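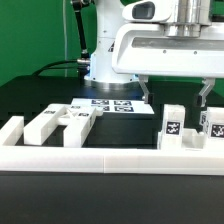 Goleck Athletics – Assistant Coach, Men's Basketball (part-time, seasonal)

Goleck Athletics is hiring one assistant coach for the men's basketball team for the coming season. The position reports to head coach Mohcine Kabbaj. The team plays in a regional amateur league and carries a roster of 17 players, most of them former college players who work full-time jobs during the day.

The season runs through the winter, with the league tournament at the end. The busiest month is January, when we play twice most weeks and travel to Rerutham and Sydorenko for back-to-back road games. Applicants should look at their own calendars before applying. We lost an assistant midseason last year over scheduling and would like to avoid that.

What the job involves

Running the defensive portion of practice. Practices are Tuesday and Thursday evenings, 7:00 to 9:00, at the Trolanex Fieldhouse. Some Sunday mornings are added before road games.

Preparing a scouting report on each opponent. Two pages is plenty. Coach Kabbaj wants the opponent's inbound sets, their press break, and a short note on each of the top seven players.

Cutting game film and posting clips for the players by the evening after each game. We use a shared drive and a basic editing program. You will be shown how it works.

Working with the post players individually. We have 4 of them this year and two are new to the position.

Sitting on the bench for all home and road games, tracking fouls and timeouts, and handling substitutions on the defensive end when asked.

Driving one of the two team vans to road games. A valid license and a clean driving record are required.

What we are looking for

At least two seasons of coaching at the high school varsity level or higher, or playing experience in college or beyond along with some coaching at any level. You should be comfortable teaching both man-to-man and a 2-3 zone. Current CPR and first aid certification is required by the first practice – if yours has lapsed, we will pay for the class.

Experience with film work helps but is not required. We are also glad to hear from people who have coached only girls' or women's teams. The current staff came from both sides of the game.

All staff go through a background check before they start.

Pay and other details

The position pays $374 per week during the season, including tournament weeks. Preseason practices are paid at the same rate, prorated. Hotel and meals are covered on overnight trips. Expect 17 hours in a normal week and more when we travel. There are no health benefits with this position.

Parking at the fieldhouse is free after 5:00 in the north lot. Staff get two season tickets for family or friends. The building seats 374 and does sell out for the Sydorenko game, so ask early if you need extras.

How to apply

Send a resume, the names of two references, and one page describing how you would defend a team that runs a high ball screen on nearly every possession. Diagrams are fine, and hand-drawn is fine too. Please do not send a full playbook.

Send everything to Stefaniia Fedoruk, director of operations, through the staff contact form on our site or by mail to the fieldhouse office. Put "Assistant Coach" in the subject line. Applications are open through the end of September 2025.

Finalists will be asked to come in for a 40-minute session on the court with part of the team, followed by a talk with Coach Kabbaj. Bring shoes. If you are coming from out of town, let Stefaniia know and she will try to set it on a weekend.

Questions about the schedule or pay can go to Stefaniia as well. Please don't contact the players about the opening.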